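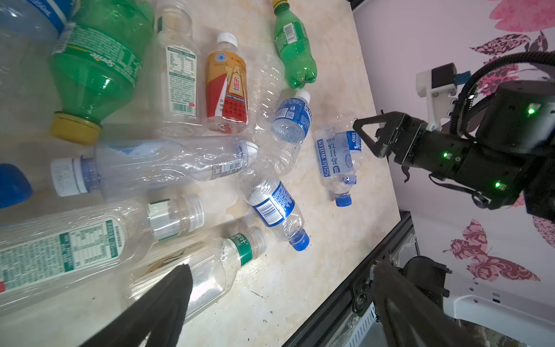

*Bottle table, wrist camera view, second arm at right.*

**To:** Skerance student list
**From:** Sowmya Pisharody
**Date:** 26 September 2024
**Subject:** Re: grasp order on the bottle task

Narayanan Pisharody wrote:

> The planner still picks by detection score. On a spread-out table that is fine. On a dense one it goes for whichever label is largest and drags the neighbors along. Can we sort by overlap first and score second? Also, what is the current limit on episode length? The wiki says 90 seconds and the config says 84.

The config is right. I changed it when we dropped the homing move at the end of each episode and did not update the wiki. Please fix the page if you have edit rights; mine expired.

On sorting: yes, but overlap from the top view alone will not be enough. Take the layout in the picture. The long clear bottle lying across the table partly covers the crumpled one, and the crumpled one has no label. The detector is weak on exactly that kind of bottle. If it misses the crumpled bottle, the overlap score for the long one comes out as zero and the sort has nothing to work with. The green Sprite bottle and the one with the orange, gold and red label are easy detections and tell us very little about the planner.

What I would like to try, in this order:

1. Run the depth segmentation without class labels and compute overlap on those masks.
2. Match masks to detections afterward. Unmatched masks stay in the list as "unknown bottle".
3. Break ties by clearance on both sides of the grasp axis. The finger opening goes in as a parameter, not a constant.
4. Use detection score only if clearance is equal.

Step 1 costs up to 200 ms per view on the lab machine. We plan once per pick, so I don't see a problem.

Caps need a separate rule. Several bottles in this layout have blue caps and others have white or clear ones, and the old heuristic (approach from the end opposite the cap) was tuned on white caps only. Alva has the branch with the cap classifier. It needs a rebase before anyone merges it.

For the training split, keep dense layouts out of validation until the labels are checked. We have 2000 labeled views and the dense ones were done last, by fewer people. Mark any bottle that runs past the image border as truncated, even when its label is readable. The Brusunari scoring script ignores truncated objects and will otherwise count them as misses.

The course demo is in December. I would rather freeze the planner well before that and spend the remaining lab slots on calibration between the two arms.

Narayanan, can you take step 1? I will do the matching and the config changes.

Sowmya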